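Workshop notebook, desktops, Monday
Restarts on the Vilik machines, and what I did about it

I start where I stopped last time. The seven Vilik desktops from the adult school in Wragg are still on the shelf, and I now have a clear idea about four of them. The other three I have not opened yet. I write longer than usual today, so that Zanele and whoever takes the next shift can follow without calling me.

The complaint, as written on the paper from the school: "turns off by itself, mostly in the afternoon, then starts again". I like this sentence because it contains two useful things. First, it starts again, so it is a restart and no proper shutdown. Second, the afternoon. When I read afternoon I thought of heat, of course, and I lost most of a morning on heat. I want to put that down too, so the same morning is not lost twice.

Machine A (the one with the green sticker on the front)

Cleaned first. Much dust in the front intake, grey and soft, like felt. The fan turned freely by hand. New paste on the processor. I used the Flavow paste from the small tube and I do not love it, it is very stiff and does not want to spread under the cooler. I took it off and did it again with a smaller amount. Closed, started, left it with the long test running.

It restarted after 639 seconds. I had the stopwatch on, this is why I have the exact number. The temperature in the log was normal until the last line. I would call it boring, even. So if heat is guilty, it is not the processor's heat.

Second run with the side panel off and the desk fan blowing in: restarted again, a bit sooner than the first time. This was for me the end of the heat story, but I did a third run anyway, being stubborn, and learned nothing from it.

Memory next. There was one stick in the machine. The label says 2,666 and the board sets this speed by itself. I moved the stick to another slot, ran the memory test for two full passes, no errors. Then I put in our known good stick from the drawer and ran the long test again. Restart. So the memory is innocent as well, at least on A.

The drive: it reports 2,223 hours of use and no bad sectors. For a school machine this seems to me very little, somebody must have replaced the drive at some time. It is not written on the paper. I will ask.

What remains is the power supply and the board. I put in the supply from the dead Junix (the plug is the same, I compared every wire colour before I connected it, please do this also, the shape of the plug is not a promise). With the Junix supply the machine ran the long test through lunch and was still going when I returned. I let it continue until the end of the day. No restart.

So, the supply. I wrote "SUSPECT" on the old one with the red marker and put it in the box under the window.

Machine B

Same order of work, but I skipped the paste, having been taught by A. Cleaned, tested, restarted after a short time. Changed the supply to the Junix one, and it restarted anyway!

Here I was quite discouraged. I had already begun to write to the school that they need new supplies, and I am happy I did not send it.

I looked at B for a long time with the lamp held low from the side. There is no swollen capacitor on the board that I can find. The battery measured low, but a low battery gives a wrong clock, it does not give a restart under load. I changed it all the same. Then I took out every cable and put every cable back, and with the short power cable near the processor I felt that it came out too easily. The little plastic clip was broken off and was lying at the bottom of the case. The plug had been sitting maybe two millimetres out of its place. When I pushed it in fully and held it with a small tie, B ran for the rest of the afternoon.

Now I have a problem with my result on A. When I changed the supply on A, I also pulled this plug out and pushed a new one in. It is possible that the old supply is healthy and I only cured a bad contact. I tested two things at once and noticed it only a day later. I crossed out SUSPECT on the old supply and wrote a question mark.

To be done correctly: put the old supply back into A, seat the plug fully, run the long test. If it restarts, the supply is bad. If it runs, then I owe the supply an apology.

Machine C

I went first to the plug. Clip complete, plug fully in. So C is not the same as B, and I should not have been so sure when I told everyone at the coffee table that I had found it.

C does not restart in the long test at all. I ran it twice. It restarts when I open many pages in the browser and play a video, and only sometimes. Once it did it when I simply put a USB stick in the front. This made me look at the front panel. The two front USB ports have a common cable to the board, and one of the ports is bent inside, the tongue is pressed down so that the contacts nearly touch the metal shell. I think when something is put in there, or when the table shakes, it makes a short and the board protects itself. I unplugged the front cable from the board and C has been quiet since then. The rear ports work.

I do not have a spare front panel. Perhaps the school can live with only the rear ports, but people who come to an evening class bring their homework on a stick, and reaching behind the machine ten times a day will break something else. I have asked for a price on the panel.

Machine D

Nothing. I could not make it fail. Cleaned it, ran everything, left it on overnight. It is the best machine of the four and I have no finding. On the paper there is no remark on which of the seven is the bad one, they are all under the same sentence. It could be that D has never failed and was sent with the others to make the number complete.

About the afternoon

I come back to this, as I do not want to throw it away only for the reason that heat was wrong. Jozefína Kuruc, who gives the Slovak conversation class there, told me on the phone that the room has one wall with sockets, and all the machines are on two long power boards. In the afternoon the kettle is also on one of them. She said this as a thing of no importance. I asked her three times about the kettle and I believe she now finds me strange.

A kettle pulls a lot when it is switched on, and on a long, cheap power board with a loose socket the voltage can dip for a moment. A healthy supply should carry the machine over this. A tired supply, or a plug sitting two millimetres out, maybe not. It would fit with A, and also with D, if D stands on the other board. I cannot prove it from here. I have no kettle on our test bench, but we have the heat gun, which is a similar load. Tomorrow I will put A and the heat gun on one old power board and switch the gun on and off during the long test. First with the old supply, then with the Junix.

Things I should do differently, for the remaining three

Change one thing, then test. I know this since school and still I did two things on A.

Look at all the clips and plugs before any cleaning. The vacuum nozzle can move a cable, and afterwards I cannot know how it sat before.

Write on each machine where it stood in the room. I have asked Jozefína if she can make a small drawing of the tables, with the power boards. She said yes.

No new paste if the temperature log is normal. The tube is almost finished and the other brand is not in stock until December.

Small matters

The good screwdriver with the long shaft is again not in its place. I used the short one and scratched my hand on the drive cage of B.

The long test writes its log only every ten seconds. For a short event this is too coarse. There is a setting for one second, under the second tab, and I have now changed it on our test stick. The log gets large, so delete it after each machine.

Screws of A and B are in the lids with the letters. Screws of C are in a cup, I ran out of lids.

Letter to the school: not sent. I will write it when the heat gun test is done, and I will put in a line about the kettle in any case. It costs them nothing to move it to another wall, if there is another wall with a socket. 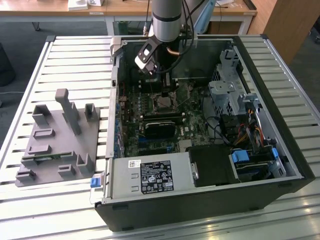 Zanele Hendricks: Before you do the heat gun test, please measure the voltage at the power board with nothing else on it, and again with the gun running. Otherwise we only learn that A restarts or does not restart, and we can't tell the school how big the dip was. I would also try the old supply from A in D for one evening, since D is the only one we trust. And the long screwdriver is in my coat, sorry, I'll bring it in the morning.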